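Chapter 6
Tires and Track Temperature

A race tire works only within a narrow range of heat. Below it, the rubber stays hard and slides across the surface. Above it, the tread softens too much and wears away in a few laps. Much of a race engineer's day is spent keeping four tires inside that range.

Heat reaches the tire in two ways. Some comes from the track surface, and some comes from the tire itself as the sidewall bends and the tread moves under load.

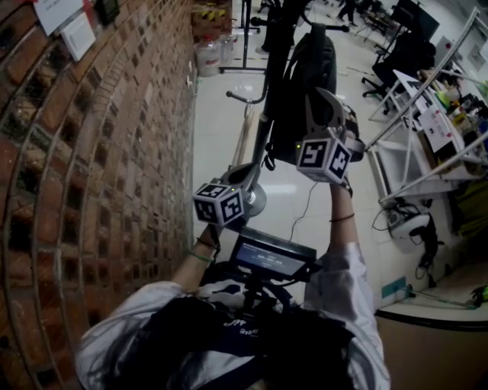

Pressure affects both. A tire set too low bends more and heats quickly – often at the shoulders first. A tire set too high rides on the center of its tread.

Section 6.1 follows one car through a test of 146 laps at Penness, using notes kept by engineer Divina Mangubat. Section 6.2 explains how to read a wear chart. Before going on, review the terms camber, load and slip angle from Chapter 5.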